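Residence Diary, Ristatham House
April, entry 126

The day began at 6 with the customary inspection of the ground floor. The linen return from Curport had been left in the rear passage overnight and was brought through to the workroom before breakfast. The delivery note was checked against the order and signed. One discrepancy was recorded: the note lists the dish cloths under last month's account number. Curport has been asked to issue a corrected copy, and payment of the invoice will be held until it arrives.

Folding was assigned to the workroom table for the morning, as the long counter in the laundry is still awaiting its new edge strip. The table is the better surface in any case. It stands against the pale wall, takes the light well, and is of a comfortable height for anyone who must stand at it for an extended period. 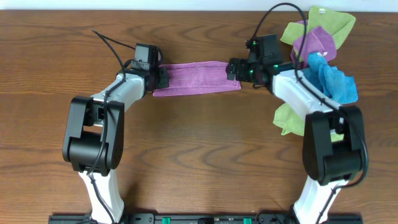 The folding standard adopted in the winter remains in force. Cloths are laid face down, brought in by thirds lengthwise, and then halved twice. Hand towels are halved once only, so that they fit the shallow shelf in the upstairs cupboard. Anything with a stain or a pulled hem goes to the mending basket and is written up in the linen book before the end of the day. This last requirement has been observed unevenly, and a reminder will be posted inside the cupboard door.

The Skavex detergent on trial since the beginning of the month was considered again over lunch. It rinses cleanly and has little scent, which several residents have requested. It is also the more expensive of the two products. No decision was reached. The trial will continue until the present drum is used up, and the matter will then be settled together with the summer order.

A call was received from Ekinci at 13:00 concerning the laundry counter. The edge strip has come into their shop, but in the wrong shade, and a replacement must be ordered. This is the second delay. The undersigned expressed the house's disappointment in plain terms and was promised a fitting date by letter. Job number 1027 is to be quoted in all further correspondence. 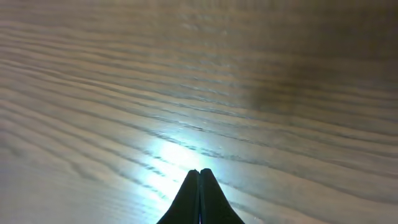

The care of the workroom table was the remaining item for the afternoon. The house rule asks for a dry cloth after each use, a damp one at the end of the week, and no polish of any kind. Polish was applied once, some years ago, and marked a full set of pillowcases -- an error that should not be repeated. The long, wavy grain runs across the top in thin dark streaks, and the cloth should follow it from one side to the other. Wiping in circles leaves a smear that shows in the evening light.

The linen cupboard was opened at 6 in the evening for the usual distribution. Two residents asked for an additional blanket, the nights being still cold, and both requests were granted. The sewing kit was found to be short of white thread, and this has been added to the shopping list.

The rear passage was locked at ten. The Curport hampers are to be set out by the door tomorrow before breakfast.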